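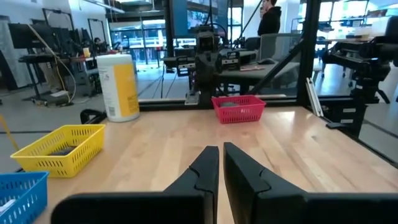 Draltach sorting set, README

Last touched Dec 30, 2021. Notes are rough, fix them as you go.

What this is

Teleoperated examples for the basket sorting task. Arm picks a small item out of one basket, puts it in another, backs off. Collected on the Cowie bench, for training the Mestarside policy. Not a benchmark. Please don't quote success rates off it, the split wasn't made for that.

942 episodes kept. 133 thrown out (reasons further down). 153 of the kept ones are held back for checking, don't train on them. They're in the holdout folder and the loader skips that folder unless you tell it otherwise.

Folder layout

episodes — one folder per episode, numbered, gaps in the numbers are the thrown out ones
holdout — same layout
calib — camera and arm calibration, one file per session
notes — operator notes, plain text, spelling as found
tools — loader, viewer, the trimming script

Each episode folder has the wrist video, joint positions, gripper opening, the operator's commands, and a short text file with the instruction. Timestamps are in every file. Use those and don't line things up by row number, the video drops a frame now and then and the joint log doesn't.

Setup

Wood-topped table, black rail along the far edge. Plastic baskets in red, yellow and blue, all with the same sort of gridded holes in the sides. Wrist camera sits so both fingers are always in shot, low down and pointing away from the base. That's on purpose — the policy seemed to do better when it could see its own tips next to the thing it was after. If you move the camera, make a new calib file. Really do. March was a mess over exactly this.

Baskets get moved between episodes. Operators were told to shift at least one before each start and not to square them up to the table. Red one has often ended up near the back edge, that's a habit and it shows in the data. If your policy reaches for the back every time it hears "red", you know why.

Light: overhead plus daylight from the windows, so it changes a lot through the day. The table top throws a bright patch back at the camera, usually somewhere near the middle. We left it. Polarising filter was tried for one session, made the dark items vanish, taken off again. Those episodes are tagged filter in the notes.

Background is a working room. Other arms, desks, chairs, people going past. None of it is masked. Clutter on the table itself (tub of wipes, a strap, whatever) stays where it was when the episode started. Don't tidy halfway through one.

Instructions

Short, one line, written by the operator before the start. Things like:

put the grey one in the red basket
take it out of the yellow basket and put it in the blue one
move the white thing to yellow

Not normalised. You'll get gray and grey, "basket" and "crate" and "box". Left that way so the text side sees some variety. If you need them cleaned there's a lookup table in tools, only covers the colour words so far.

How an episode goes

1. Home the arm. Gripper open a bit, not wide.
2. Shift a basket.
3. Write the instruction.
4. Start recording, wait a beat, then move.
5. Pick, carry, drop. No throwing.
6. Back off until the tips are clear of the basket rim.
7. Stop recording. Mark good, bad or unsure.

Retries are fine, up to 3 grasps in one episode. We want the recoveries. A missed grasp followed by a decent one is worth keeping, probably worth more than a clean one. More than that and it's a bad.

What got thrown out

Mostly stalls, where the link between the operator's handset and the arm hung and the arm just sat there. Then basket tips, where a finger caught in a hole in the side and dragged the whole thing along. A few where the instruction named the wrong colour. Unsure ones were watched again by a second person and went one way or the other, so there's no unsure tag in the kept set.

We did keep light rim knocks. If the basket moved but stayed upright it counts as good. Arguable. There's a rim flag in the episode file if you want to filter them.

Known problems

Gripper opening reads slightly off at the closed end. Never quite gets to zero. Clip it.

Dark flat items on the bottom of a basket are hard to see from the wrist until the arm is nearly over them. Operators knew where the item was, the policy doesn't. So the early part of those episodes has movement that can't be explained from the video alone. Could be fixed with a second fixed camera. Not done.

Left-to-right carries are over-represented, right-to-left thin. Planned top-up never happened.

A few sessions have the clock of the arm machine ahead of the camera machine. Corrected offset is in the calib file. Loader applies it. If you wrote your own loader, it doesnt.

Trimming

Raw recordings had long still bits at both ends. The trimming script cuts these back but leaves a short pause at the start. Raw files are on the Perkico store, ask for access, don't copy the whole lot over the office link please.

Using it

Run the viewer on a handful of episodes before you train anything — ten minutes, saves a day. Then the loader with default settings. Defaults give you wrist video scaled down, joints, gripper, instruction. Commands are off by default as a couple of people trained on them by mistake thinking they were joint positions. They look similiar, they aren't the same.

Adding more

Same steps as above. New session, new calib file. Put your notes in notes even if it's one line. Don't reuse old episode numbers. Run the check script before you push, it catches empty videos and missing instructions but not wrong ones, so read your own instructions back too.

People in the background

Video includes people from the lab at a distance. Everyone on the floor was told when recording was on. Internal use only for that reason, no clips in talks or posts without asking whoever is in them.

To do

right-to-left top-up
second camera
finish the lookup table
re-check the rim flags from the first sessions, the rule changed partway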